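Salian update: doorways are the worst

Jul 15, 2022

Quick one, I have to be out the door in a bit.

So Salian (the little delivery rover, for anyone new) can drive now. Battery sled is done, new wheels are on, and the Demden motor board finally stopped rebooting every time both wheels stalled. That was a ground wire. Of course it was a ground wire. Two evenings.

Weight is up to 5 pounds with the tray on. Fine for now.

What's left is getting it from room to room without clipping something. Open floor, no problem. Doorways, big problem. It lines up nice, gets close, then swings wide at the last second and kisses the jamb. I've got gray bumper foam marks on real paint at this point so I moved the whole thing into the simulator.

Sim stuff

Using Oltora for the house model. Loading is slow on my laptop, 47 seconds from a cold start, so I try not to crash it. I crash it a lot.

First batch was 65 runs, same start, same goal, just go through the opening and stop by the coffee table. Logged everything to a text file, read the text file on my phone at lunch. The misses were nearly all on the same side. Camera sits left of center on the mast and I had the offset in the config with the wrong sign. Minus. Should of been plus. Fixed it, reran, way better, not perfect.

The rest I think is the planner. When a big blank wall fills most of the view it has nothing to hang on to, no edges, and the position estimate starts to drift. The floor helps some, lots of grain in the boards. The wall gives it zip. The spot I keep using for tests is pretty much all wall, with the living room and the brick fireplace showing through the gap on the left. 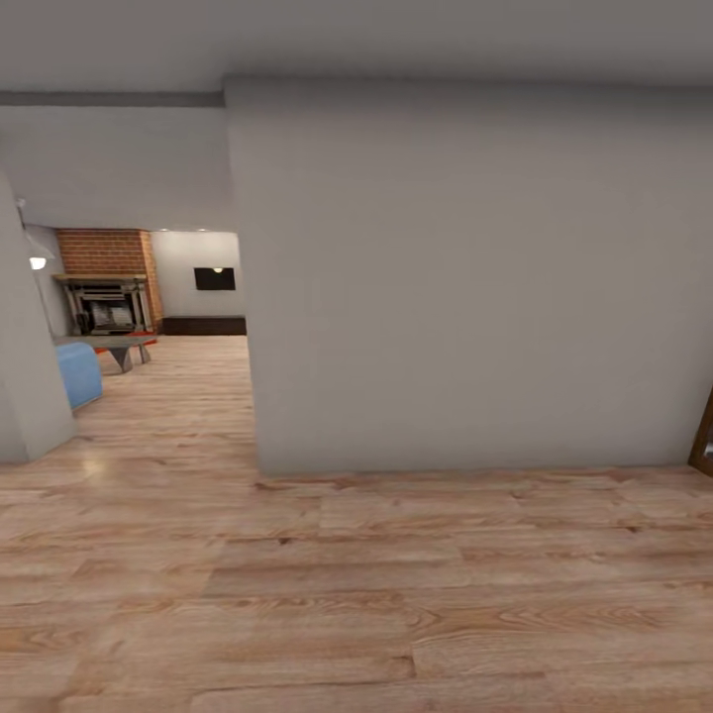

Next up

Slow down before the opening. Right now it does one speed. Dumb.

Try the Eltier range sensor, been sitting in the drawer since the last order. Bracket needs reprinting — holes are too tight for the screws I have.

Clean up the config file, 334 lines and half of it is commented out junk from the old wheels.

Then back on the real floor, with tape on the door jambs this time. I'd like it carrying mail to the back room by September. We'll see. Gotta run, comments are open if you've fought with teh same doorway thing.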